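首页 / 灯具 / 台灯 / 织物灯罩系列

Rasham Limari 504 台灯
白色织物灯罩，深色亮面底座，线控开关

产品编号：Limari 504
类别：室内便携式灯具（台灯）
状态：在售
资料修订：十月版，替代此前各版

概述

Limari 504 是一款放置在桌面、边几或矮柜上的交流供电台灯。灯体由底座、灯杆、灯座、灯罩架和灯罩组成，整灯高度504毫米，自支承面量至灯罩上圈最高点，不含光源凸出部分。开关设在电源线上，灯体表面没有旋钮、触摸区或指示灯。

本型号面向接待区、休息区、客房和住宅起居空间，主要提供环境光和局部辅助光，不作为阅读或精细作业的主光源。需要在固定位置长时间读写时，应另行配置方向可调的任务灯。

外形由 Bethel Gebremichael 设计。灯罩采用下宽上窄的喇叭形钟罩轮廓，侧壁线条向内收，至下缘再向外展开。底座为瓶形，下部接宽而平的底脚。灯杆较细，使灯罩与底座之间保留一段明显的间隔。

主要参数

整灯高度：504毫米
电源线长度：2米，自底座出线孔量至插头
额定电压：交流220伏，50赫兹
灯座：E27
光源最大功率：20瓦，仅限LED光源
开关：线控翘板式，单极
开关颜色：黑色
电源线颜色：黑色
插头颜色：黑色
灯罩：织物，白色
灯杆：金属，细杆
底座：瓶形，深色亮面
防护等级：IP20
使用环境：室内干燥场所
调光：不支持
光源：不随灯提供

功率上限按光源标签上的实际功率核对，不按包装上的“等效白炽灯功率”核对。例如标注实际功率较低而等效值较高的LED灯泡，只要实际功率不超过20瓦，外形也能容纳在灯罩架以内，即可使用。卤素灯泡和白炽灯泡不得使用，无论功率大小。

结构说明

底座与灯杆

底座为一体外形，底脚直径大于瓶身最宽处，用于降低侧向受力时翻倒的可能。底脚下表面贴有防滑垫，防滑垫随底座出厂时已经贴好，无需用户安装。首次使用前应检查防滑垫四周是否平整。边缘翘起时，用手指自中心向外压平即可，不要另加胶水，胶水溢出后会在木质桌面上留下难以清除的痕迹。

灯杆自瓶口处伸出，上端与灯座连接。内部走线在出厂前完成，并设有防拉脱固定。灯杆下部的锁紧螺母位于底座内部，日常使用中不应松动。若转动灯罩时灯杆随之旋转，应停止使用并联系售后，不要自行拧紧。继续旋转会使内部导线扭绞，绝缘层可能因此受损。

灯罩

灯罩为织物面料与内衬复合结构，上下缘包边。骨架由上圈、下圈和灯罩架组成，灯罩架的安装环套在灯座外侧，以灯座压环固定。灯罩面料与骨架的装配由 Henriques 承担，面料接缝为竖向直缝，全高只有一道。安装时建议把接缝转到背向主要视线的一侧。

灯罩为透光型。光线一部分经面料向四周漫射，一部分由上下开口射出。白色面料本身对色温影响较小，但内衬会使透射光略微偏暖。选用光源时，应以点亮后的实际观感为准，同一房间内的多盏灯宜使用同一批次、同一色温的光源。

在背光环境下，例如灯后为大面积窗面，日间即使不开灯，灯罩也会呈现较均匀的明亮外观。判断灯是否通电时应查看线控开关的位置，不应只凭灯罩的明暗判断。

电源线与开关

电源线由底座后侧靠近底脚处引出，规格为双芯护套软线。开关串接在线上，靠近底座一端。这一位置使操作者坐在桌旁即可触及开关，无需伸手到灯罩下方。

线控开关只切断其中一根导线。更换光源、清洁灯体或移动台灯前，必须将插头从插座中拔出，仅关闭线控开关不足以断电。拔出时握住插头本体，不要拉扯软线。

本灯的外部软线不可由用户更换。软线损坏时，应由制造商、其服务代理或具备同等资质的人员更换，以避免危险。

光源选择

推荐使用磨砂或乳白外壳的LED灯泡。透明外壳的灯丝型LED灯泡可以安装，但灯丝的高亮部分会在灯罩侧壁形成可见的亮斑，坐姿视线低于灯罩下缘时还会直接看到发光体。

灯泡总长不宜超过灯罩架顶部。灯泡高出灯罩上圈时，站立者会看到发光体，同时上方墙面与天花的光斑会变得过亮。若现有灯泡偏长，优先更换灯泡，不要在灯座与灯罩架之间加垫圈抬高灯罩。

智能灯泡可在功率和尺寸符合要求的前提下使用。使用智能灯泡时，线控开关应保持接通，由灯泡自身的控制方式开关。线控开关断开后，灯泡无法接收指令。灯罩对无线信号的影响可以忽略，金属灯杆紧邻灯座，个别灯泡的接收距离会略有缩短。

调光器不得与本灯配合使用，包括插座式调光器和回路上的墙面调光器。

组装

包装内含以下部件：灯体一件，已装好灯杆、灯座和电源线；灯罩一件；灯罩架压环一件；说明书一份。组装不需要工具。

一、将灯体立在平整、稳固的表面上，确认插头没有接入插座。
二、从灯座上旋下压环。压环在运输中已预先拧在灯座上，部分批次另装在小袋内，置于灯罩包装中。
三、双手握住灯罩架，将安装环自上而下套入灯座。手指不要压在织物面上。
四、旋回压环，拧至安装环不再晃动。压环只需手紧，使用钳子会使压环开裂。
五、从侧面水平方向检查灯罩下缘。下缘应与桌面平行。若有倾斜，松开压环，旋转安装环后重新固定。
六、旋入光源，接通电源，操作线控开关检查。

织物灯罩出厂时外覆透明保护膜。保护膜必须在首次点亮前全部撕除，受热后保护膜会收缩，并带动面料起皱。由此造成的灯罩变形不在保修范围内。

放置要求

支承面应水平、平整，能承受整灯重量。底脚应全部落在支承面上，不得有任何部分悬出桌沿。圆桌上建议放在桌面中央或靠近中央的位置，灯罩下缘向外展开，放在桌边时灯罩容易伸出桌沿，行人经过时可能碰到。

灯罩与窗帘、纸张、花材等可燃物之间应保留间距。不得在灯罩上搭放织物，也不得以纸张或滤光片遮挡上下开口。

底座为亮面，会反射附近的灯光与窗面。放在深色桌面上时，底座轮廓较弱，视觉上以灯罩为主。放在浅色木质桌面上时，底座与桌面对比明显，底脚处的灰尘和指纹也较容易看出，清洁周期应相应缩短。

多人共用的桌子上，灯罩会遮挡对坐者之间的视线。对坐交谈频繁的位置，宜选用较矮的灯型，或将台灯移至边柜。Limari 504 的灯杆较细，灯罩下方仍可越过桌面传递文件和杯具，但不建议在灯旁频繁搬动大件物品。

布线要求

桌面中央供电的圆桌，可将多余软线在桌下收拢。桌面没有穿线孔时，软线须经桌沿下垂至地面插座或墙面插座。此时应注意以下各项。

软线在桌面上应平放，不得绕过底脚形成紧圈。底脚压住软线会使台灯倾斜，长期受压还会损伤护套。

软线越过桌沿处应避开座位正前方。座位数量较多的圆桌，选两把椅子之间的位置下线。

线控开关应留在桌面上。开关悬在桌沿以外时，其自重会持续牵拉软线，也容易被椅背勾住。

地面部分不得横穿通道。无法避免时，应使用带斜边的地面线槽，并在线槽两端固定软线。

2米的长度按桌子靠近墙面插座的情况确定。桌子位于房间中部时，这一长度可能不够，应优先改用地面插座或调整桌子位置。确需延长时，使用带保护接地的合格延长线，延长线插座放在地面不会被踢到的位置，不得悬挂在桌下仅靠插头受力。

清洁与维护

清洁前拔下插头，待光源冷却。

灯罩：用软毛刷或低吸力吸尘器附毛刷头，沿竖向自上而下清理。不可水洗，不可喷洒清洁剂。局部污渍可用干净的白色软布蘸少量清水拧干后轻按，不要来回擦拭。白色面料长期受日照会缓慢变色，靠窗放置时，建议每隔一段时间将灯罩转动一定角度，使各侧受光接近。

底座：用微湿软布擦拭，再以干布擦干。不使用含磨料、酒精或氨的清洁剂。亮面上的细划痕在侧光下比较明显，擦拭前应先除去砂粒和浮尘。

灯杆：干布擦拭即可。灯杆与底座交接处容易积灰，可用软毛刷清理，不要让液体流入瓶口。

电源线：每次清洁时顺带检查护套、开关外壳和插头。出现裂纹、变硬、变色或异常发热时，应停止使用。

搬动台灯时一手托住底座，一手扶住灯杆。不得提握灯罩，灯罩架与灯座之间的连接不按承受整灯重量设计。移动前先将软线松散地绕成大圈，以扎带固定在手中，不要缠绕在灯杆上。

常见情况处理

不亮：先确认插座有电，再确认线控开关处于接通位置，最后换用一只已知正常的灯泡。三项均正常时，停止使用并联系售后。

闪烁：多由灯泡未旋紧或回路中接有调光器引起。断电后重新旋紧灯泡；若回路中有调光器，应改接其他插座。

灯罩倾斜：松开压环重新对正。反复倾斜时，检查安装环是否变形，变形的灯罩架应整件更换。

灯体晃动：检查桌面是否平整，软线是否被底脚压住，防滑垫是否脱落。

关闭后微亮：部分LED灯泡在单极开关断开后仍有微弱余光。将插头翻转后重新插入，或更换灯泡。插头不可翻转时，采用后一种方法。

备件

以下备件可单独订购，订购时注明台灯型号及底部标签上的批次号。

61-A：白色织物灯罩，含灯罩架
61-B：灯座压环
61-C：底脚防滑垫

批次号用于核对灯罩面料。不同批次的白色面料之间存在轻微色差，同一空间内并列使用多盏台灯时，建议一次更换全部灯罩。灯座、线控开关和电源线不作为备件销售，仅由维修点更换。

Limari 系列其他型号的灯罩架与本型号外形接近，但安装环内径不同，不能互换。强行套入会使安装环卡在灯座螺纹上。

包装与运输

灯体与灯罩分装于同一外箱内的两个隔层。灯罩隔层位于上方，外箱侧面有朝上标志。收货后应先取出灯罩，再取灯体。灯罩隔层受压后，下圈可能产生轻微椭圆变形，可将灯罩平放在干净台面上静置后再行判断。

原包装建议保留至保修期结束。退换和返修时，未使用原包装造成的运输损坏由寄件方承担。长期存放时，灯罩以下缘朝下放置，不叠放，外罩透气布袋；密闭塑料袋内容易积聚湿气，使面料产生斑点。

订购

单件订购由各地零售点受理。项目订购由 Drerko 统一受理，最小数量20盏，同一订单内灯罩面料保证为同一批次。项目订购可调整电源线插头制式，灯罩颜色、底座颜色和线控开关位置不可调整。

样灯可借用，借用期间的往返运费由借用方承担。样灯附带的光源仅供观感评估，归还时应一并寄回。

技术咨询：Aurora Garcia，Rasham 技术资料组。来信请附型号、批次号和使用场所说明。涉及布线的咨询，请附桌子与插座的相对位置草图。
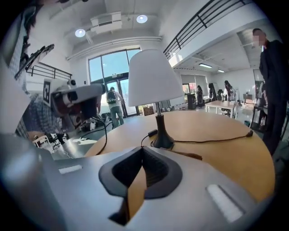

圆桌上摆放 Limari 504 时，先定灯位，再定出线方向，最后确定插座。灯位以桌面中部为准，转动底座即可改变软线的走向，灯罩无需随之拆装。浅蜜色木桌面与黑色软线反差较大，软线在台面上向右铺开时走向清晰可辨，适合在接电前检查有无压线和打圈；小型黑色插头可暂放在靠近右侧桌沿的台面上，黑色线控开关则留在底座左侧。走向确认后，再将插头一端沿两座位之间放下，桌面上只保留开关所需的一段。桌子需要移动时，按相反顺序收线，台灯单独搬运，不得留在桌上随桌子一同推移。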